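Moving the shop supplies out of the hallway and into the back room this month. Posting as I go so I remember what I did.

The back room is 200 square feet with one outlet that works. I've been paying rent on it since June and using it to store a bike.

First job was the mailers. I had 500 of the small padded ones from Wevport and they were in four different places, including under the bed. They're all on one shelf now.

Labels next. The Zilura rolls go in the drawer under the printer. The old Kerar rolls don't fit this printer, so if anyone local wants them, message me. Free.

Count at noon: 46 flattened boxes, which is more than I ship in two months. I kept the medium ones and anything with clean sides. The rest goes to recycling.

If a box has an old label I can't peel, I cover it with kraft tape. If it has been taped over three times already, it goes out.

Someone asked what tape I use. Okoro, the 3 inch. It's louder than the cheap kind and it doesn't split down the middle when you pull it.

The large boxes are harder. They don't fit on the shelf flat and they take up half the floor when they're made up. For now they go against the speckled surface and I work from there.

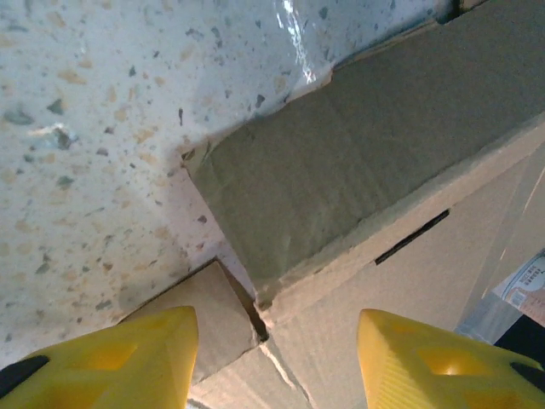

Large box, slot side. Top is a bit creased and scuffed, one corner crumpled.

I'm keeping this one for storage. I wouldn't ship a customer order in it with that corner, but it will hold bubble wrap fine.

Same rule for all the big ones: bad corner means storage, soft bottom means recycling. I press on the bottom with my palm to check.

One more tip, write the size on two sides with a marker. I only wrote it on one side last time and ended up turning every box around to find it.

Stopping at 6 for dinner. Packing peanuts are tomorrow and I'm not looking forward to it.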